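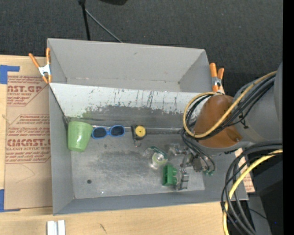 Adjunto 1: cubeta gris sobre la mesa, con el panel inclinado y las zonas gastadas.

Incidencia: las etiquetas de ubicación salen con el código de barras cortado
Cliente: Zendwood
Módulo: Clingate Almacén, impresión de etiquetas
Prioridad: 3
Estado: resuelta

09:12 Hina Mohmand (Zendwood)
Desde la actualización de mayo, las etiquetas de las cubetas salen sin los últimos dígitos del código. El lector no las reconoce y tenemos que teclear la ubicación a mano. Pasa en los dos puestos de impresión. Las etiquetas de pasillo salen bien.

09:40 Kamlesh Bhatt (soporte)
Hola, Hina. ¿Ocurre con todas las cubetas o solo con algunas? Indícame también qué plantilla tenéis seleccionada en Configuración > Impresión > Plantillas.

10:05 Hina Mohmand
Solo con las de ubicación 1000 en adelante. La 999 y las anteriores se leen sin problema. La plantilla es "Memon estrecha". He reiniciado el servicio de impresión y sigue igual.

10:31 Kamlesh Bhatt
Reproducido en el entorno de pruebas. La plantilla reserva 3 caracteres para el número y, con la nueva versión, lo que sobra se recorta. Antes se reducía el tamaño de letra. Pasos:
Duplicar la plantilla "Memon estrecha".
En el campo UBIC, cambiar la longitud de 3 a 4.
Desmarcar "Recortar al ancho".
Guardar y asignarla a los dos puestos.

11:18 Hina Mohmand
Hecho. En el puesto uno ya sale entero y el lector lo acepta. En el dos sigue cortado.

11:26 Kamlesh Bhatt
El puesto dos guarda la plantilla en caché. Cierra sesión, borra la carpeta temporal de impresión y vuelve a entrar.

11:50 Hina Mohmand
Ahora sí. He reimpreso hasta la 3000 y he probado varias con el lector, todas correctas.

12:02 Kamlesh Bhatt
Dejo anotado el cambio en la ficha del cliente. Cierro la incidencia.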